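Fallholm Legislative Tracker, Desk Edition

The Desk Edition is a subscription service for people who have to keep up with votes on war powers, military aid and overseas bases and don't have a staff to do it for them. It covers both chambers, the main committees and the amendments that never get a floor vote. Most subscribers are small advocacy groups, local papers and teachers of civics or foreign policy.

What you get is a searchable record of each member's votes, a plain summary of each bill, and an email when something you follow moves. The summaries are written by our own editors. They run to one screen and link to the full text.

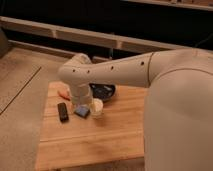
You can sort by member, by state or by subject. Subject tags are narrow on purpose. A vote on arms sales is filed apart from a vote on training missions, even when both sit in the same spending bill. If a bill changes after a vote has been taken, the older version stays on the page with a note saying which one was voted on.

Procedural votes are included. Many of the votes that matter on foreign policy are motions to table or to close debate, and a member's position often shows up there first. Each one carries a short line saying what a yes vote would have done.

The archive holds 529 roll calls at the time of writing, with 111 of them coded by hand for the Delić index. The index places each member on a scale from restraint to intervention. We don't publish party averages on the front page – they are in the download if you want them. Coding notes are open to all subscribers, and corrections are logged by date.
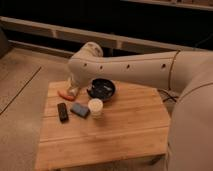 Reading time: 3 minutes

Alerts come as a daily digest or as they happen. During a long amendment session the second option can fill an inbox quickly, so new accounts start on the digest. You can change this under Settings, and you can set different rules for different bills.

Exports are in spreadsheet or plain text form. The spreadsheet keeps one row per member per vote. Column names haven't changed from the first release, so older files built on the Bokitz export will still open and line up. Users of the Skorkau add-on for district maps need the current version of the add-on.

What it doesn't cover: state legislatures, campaign donations and floor speeches. Statements by members are linked when they explain a particular vote, but we don't rate them or keep a full set.

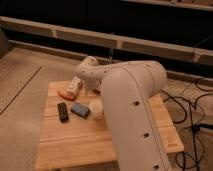
Reading time: 3 minutes

One subscription covers three named users at the same organization. Each user has a separate login and a separate watch list. Shared lists can be made by any of the three and edited by all of them. Extra users are added by request and billed with the next renewal.

New accounts have a trial period of 30 days with full access, apart from bulk export. No card is needed to start. If you don't subscribe, the account closes and your watch lists are deleted.

Print copies of the voting tables are made once a year, in July, and are mailed to subscribers who ask for them. They cover the session to date and don't include the index.

Page updated February 7, 2018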